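Rolarari: A Better Breakfast Corner for the Student Lounge
Project report by Kenza Younis, Halfdan Hafstein and Shewit Kahsay

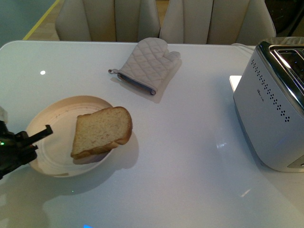 1. What we set out to do
Our lounge has a toaster, a long queue and crumbs everywhere, so we asked whether a different table layout could make toast mornings tidier. We had 2 layouts to compare and 33 students willing to eat a lot of bread for us (thank you all!).

2. The setup
We chose a glossy white tabletop because it wipes down fast and shows every crumb, which made it perfect for our purposes. The two-slot toaster stands at one side, with a round cream-coloured plate on the table and a light grey quilted oven mitt lying flat behind it. The mitt was Halfdan's idea, and it became our favourite part of the layout. It has a little hanging loop too, so next term we'd love to try it on a hook.

3. What we measured
Over the trial we made 100 slices in each layout, then swept the table and weighed the crumbs. Shewit built the spreadsheet and coloured it beautifully.

4. What we found
The raised rim on the plate is a winner! Keeping the plate close to the toaster left far less to sweep up than our old layout, where people carried slices across to the bench. The cream chairs with the channelled backs were another story. Crumbs love those grooves, and we spent a whole lunch break with a soft brush.

5. Next steps
We want to repeat the trial in September with fruit loaf, and Kenza is already collecting names for the tasting list.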